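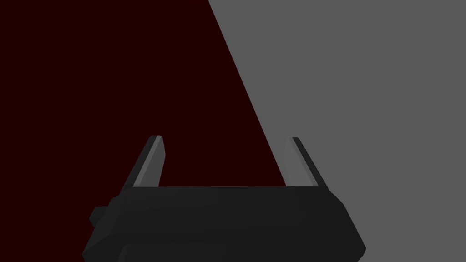

Teleoperation update: demos recorded in simulation first

Jokel has moved the first stage of its teleoperation work into simulation. Operators at the Mellport site now drive a two-armed robot model through household rooms by remote control, and each run is stored as a demonstration for training. The set holds 2,140 demonstrations. Runs are logged with joint positions, gripper commands and the camera views the operator had at the time.

The views include a close one of a single gripper and a wider one over the torso. Joonas Kettunen, who maintains the Zulu control software, asks operators to check both before closing the fingers. New operators complete 8 practice runs before their data is kept. Runs with a pause of more than 5 seconds are trimmed before upload.
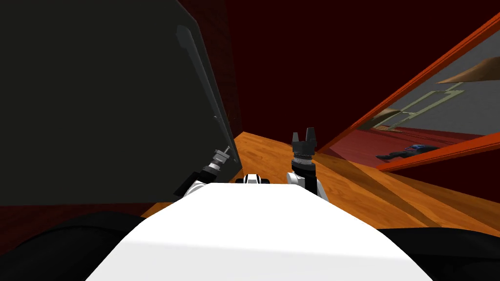
Simulated view over the robot's white torso, with both grippers raised, the left one near a dark panel.

Zulu release 2 is due in May and adds replay at half speed.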